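The plan for Tovavberg's adaptive sports league fits on 2 sheets of paper, which Pauline Dobson considers one too many.

"The last plan had a foreword, and then a message from somebody, and then another foreword," she says. "I ran the bowling and I never got as far as the bowling."

Dobson has been league director for 9 years. The new plan went out to the clubs in August, and it asks for three things: more athletes in the winter months, a second trained coach at every club, and a bus. The bus has been in every plan so far. She calls it a founding principle.

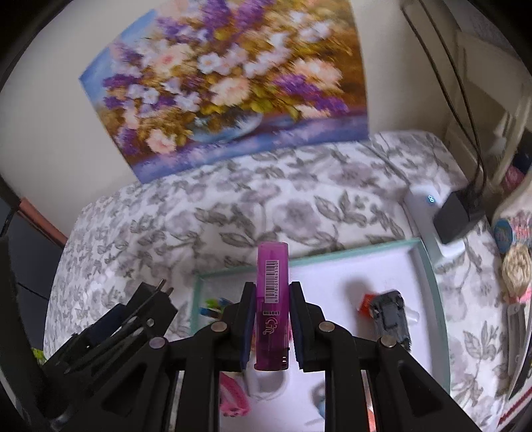 Winter is the part she wants to talk about. The league had 301 registered athletes last summer, most of them in track and swimming. By January, 149 were still turning up for anything at all. "People say, well, it's cold. Sure it's cold. Bowling is indoors. Bowling has nachos." She went through the attendance sheets at her kitchen table and found that the clubs that kept their people were the ones with practice at the same hour all year. The clubs that moved to "a winter schedule, to be announced" were mostly still announcing it in spring.

So the plan says that practice times stay put. The Desura club, which meets at half past five, will meet at half past five. If the gym is taken, they'll walk laps of the hallway. Dobson wrote that sentence herself and fought to keep it in – a consultant wanted "flexible use of alternative environments."

"It's a hallway," she says. 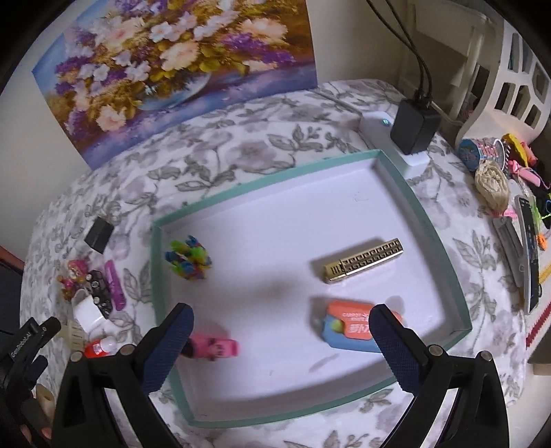 The coaching goal is harder. Too many clubs hang on one person, and when that person gets the flu, or a grandchild, the season stops. Training a second coach takes two Saturdays and a background check, and Dobson admits the Saturdays have been a tough sell. She has tried free lunch. She is now trying better lunch.

She is also done with coaches who do all the talking. Under the plan each club picks an athlete to sit in on scheduling, with a vote. At the first such meeting, in Tullix, the athletes voted to drop the opening speeches from the fall meet. "There went mine," she says. "I'd been working on it." 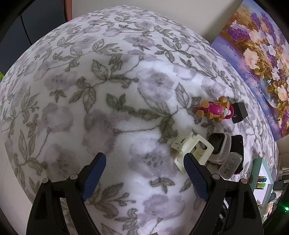

Beril Dönmez was one of those votes, and she says the speeches were only the start. Her swim club wants the relays moved to the morning, when people still have some legs left, and she has told Dobson so by phone, by letter and once across a parking lot. She likes the plan fine. She would like it better with the relays in it.

Dobson says the relays are under review. Asked what that means, she thinks for a while.

"It means Beril's going to get them," she says. "I just need to find out who has the key to the pool at eight."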